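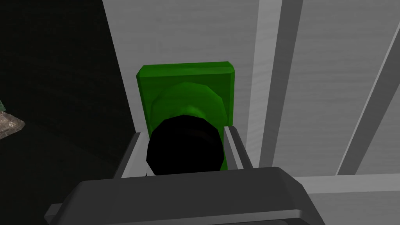

I have wanted to go to the Biltalden Tabletop Weekend for as long as I've lived in this part of Ohio, and every year something got in the way. Work, a wedding, one very poorly timed root canal. This May I finally made it, and I'm still buzzing! My feet hurt, my wallet is thinner, and I have a stack of games on the kitchen table that I have no shelf space for.

If you've never been, it's held in the old fieldhouse on the fairgrounds, plus a couple of the exhibit barns when the weather's good. The paper at the door said they had 3,875 people through last year, and I'd believe this one was bigger. The line for badges on opening morning went past the pie stand and most of the way to the parking lot. I got talking with a family from two counties over whose youngest was dressed as a dice tower – a working one! You dropped a die in the top of the hat and it came out at his knee. He must have rolled for half the people in that line before we got inside.

My big plan was to play Mangubat, and I got to play it twice. For anyone who hasn't heard me go on about it, Mangubat is a game about rival ferry captains running cargo between islands, and it's been passed around as a home-printed prototype for ages. The designer, Noel Bautista, was there running it himself on a beautiful hand-painted map. I lost the first game badly. I put everything into the northern route, got stuck in a storm for three turns and watched a ten-year-old sail off with all the copra. The second time I did much better (second place, by one coin, and I'm still replaying that last turn in my head).

What I love about it is how fast the turns go. You pick a card, you move a boat, you're done, and there's still so much to chew on. Noel told our table he had cut the rulebook down from 51 pages to a folded sheet, and that most of the cutting happened after his own sister refused to read it. He's hoping to have boxed copies by next year. I signed up for the mailing list so fast I smudged my email address and had to go back and write it again.

In the afternoon I wandered over to the painting tables, where you can sit down and paint a miniature for free as long as you leave the brush in decent shape. I have never painted a miniature in my life. The man across from me, Alfredo Salazar, had clearly painted thousands, and he talked me through a dark wash while his own little knight came out looking like something from a museum. Mine is a goblin. He has one eye a lot bigger than the other and I adore him. He's living on the windowsill next to the basil.

The swap room was the other highlight. You bring a game, you get a ticket, you pick a game. I brought an old trivia set where every question is about television from before I was born, and I came home with a copy of Troltcombe with all the wooden trolls still in the box! It goes for 90 dollars these days if you can find one. Whoever left it, thank you, and I hope you like trivia.

A few things for anyone thinking of going next time:

Get a room early. I ended up at a motel 62 miles away, which meant I skipped the late-night games, and I heard the midnight werewolf session in the barn was fantastic.

Bring a sweater. The fieldhouse is cold in the morning, even in nice weather, and then by lunch you'll be carrying the sweater.

Eat at the fairgrounds grill before noon or after two. The pierogi are worth it, but the lunch line is a game in itself.

If you want a seat at the Vemance tournament, sign up the minute you get your badge. It filled before I had found the bathroom. I watched the final from the bleachers instead, and it was great fun even from up there – the winner bluffed her way through the last hand with nothing at all, and when she turned her cards over the whole room yelled.

I only have one complaint, and it's the sound. With that many people in a building with a metal roof, you end up shouting the rules at each other, and by Sunday I had no voice left. One of the barns was set aside as a quiet room, but the sign for it was behind the coat rack and I didn't find it until I was on my way out. Next year I'm heading straight there.

Troltcombe is hitting our table this Thursday, if I can get through the rules by then. Anyone local who wants in, leave a comment. I have room for two more, and there will be chili.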